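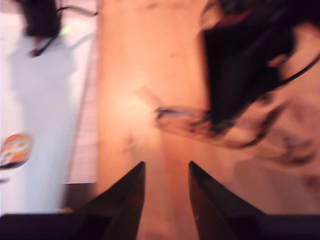 About Sterkance

Sterkance compiles and prints large-scale topographic maps for counties, water districts and land trusts. The company works from survey data supplied by the client and from its own field checks. Standard output is a folded sheet with a matching wall edition. Digital files are delivered with every order.

What we produce

The current catalog holds 659 sheets. Most are drawn at 1:24,000, with town insets at 1:6,000. Each sheet carries contours, drainage, roads by surface type, public land boundaries and a full grid. Hill shading is optional and is left off by default on sheets used for field notes.

The largest single project to date is the Grivoldale series, a set of 72 sheets covering the Grivoldale watershed from the upper reservoirs to the river mouth. It replaced an older set in which adjoining sheets used different contour intervals. The highest point in the series is Brondel, at 2,438 feet. 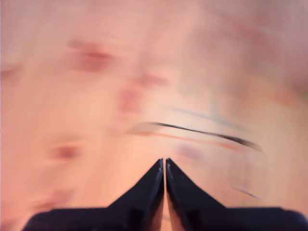

Line separation is set during compilation and checked again on the press proof. Ink spreads on uncoated paper, and a pale line between two solid areas will lose width on both sides. The usual trouble spots are narrow causeways between ponds and building blocks divided by an alley. Our minimum for a gap of this type is 0.2 mm on coated stock and 0.3 mm on uncoated. If the true feature is narrower, it is widened on the sheet and the neighboring areas are trimmed to match.

Paper and printing

Field sheets are printed on a synthetic stock that can be folded repeatedly along the same crease. Wall editions are printed on heavy matte paper. Minimum order for a custom sheet is 3,000 copies — smaller quantities are handled as digital prints, with a slightly reduced color range. Plates are kept for one revision cycle and then recycled.

Revision

Roads and buildings are reviewed every four years. Contours are revised only when new elevation data is available for the whole sheet. Corrections sent in by users are logged by grid reference and held for the next edition, except for errors affecting water crossings, which are issued as a printed slip.

The Mudaliar index

All place names are checked against the Mudaliar index, our in-house name file. It records current spelling, earlier spellings and the source for each. Clients may request an extract for their own area at no charge.

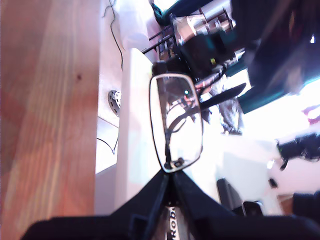
Eyeglasses held upright, with shelving and a bright window behind.

Orders and file requests are processed in the sequence received. The catalog is updated each January.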